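*11 Sep 2021*

The kitchen is at the back of the house, down two steps, and you can smell the vinegar before you get there. I'd come to Candbridge to talk about pickling, and within a minute of taking my coat off I'd been handed a fork and a slice of cucumber so sharp and so sweet that I forgot my first question completely.

"That's the Drenholm one," said the woman who had made it. She asked me to keep her name out of this, as her sister reads everything and would want to argue about the dill. "My grandmother's recipe, from when they all lived up there. Equal sugar and vinegar, which sounds mad, and then you leave it alone. Leaving it alone is the hard bit!"

She has been pickling for 26 years and still talks about it like someone who took it up last month. Cucumbers are where she started, but she has wandered a long way from there: green tomatoes, baby turnips, plums with star anise, a batch of rhubarb in June that she describes as "the best thing I've ever eaten standing up".

I wanted to know what goes wrong for beginners. She didn't have to think.

"Old cucumbers. People grow too many, they eat the nice ones and pickle the big sad ones at the end. You want them small, and you want them the day they're picked if you can manage it. And cut the blossom end off, just a sliver. There's something in there that makes them go soft."

Salt, too. She uses plain coarse salt and nothing else, having once ruined a whole crock with table salt that turned the brine cloudy. (It was perfectly safe, she says, but it looked like dishwater and her husband wouldn't go near it.)

We got on to the difference between vinegar pickles and the fermented kind, which I had never really understood. "With vinegar you're adding the sour. With a ferment it makes its own. It's salt and water and the vegetable, and you wait, and one morning there are bubbles." She was properly beaming by now. "I still get up and go and look before I've put the kettle on. Every time!"

Her ferments live in the cool cupboard under the stairs. She keeps everything under the brine with a little glass weight, tastes after 4 days and again after a week, and moves the jar to the fridge when she likes it. She writes the start date on masking tape. She used to trust her memory, and there is a jar of something from those days that she still won't open.

In the autumn she drives over to Brekke for the market, where one stall sells beetroot by the sack. This year she came home with about 70 jars' worth, and she has been giving them away to anyone who stands still. I left with three: beetroot with horseradish, the Drenholm cucumbers and a small, fierce one of pickled garlic that I've been told to save for cheese on toast. I have not saved it.

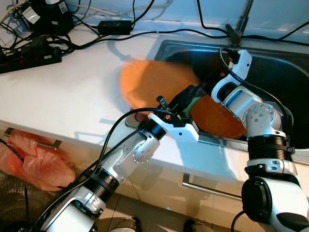

My neighbour in Grarberg, who got the last of the beetroot, says it needs caraway and a good month longer in the jar, and that her own mother would never have let horseradish anywhere near it.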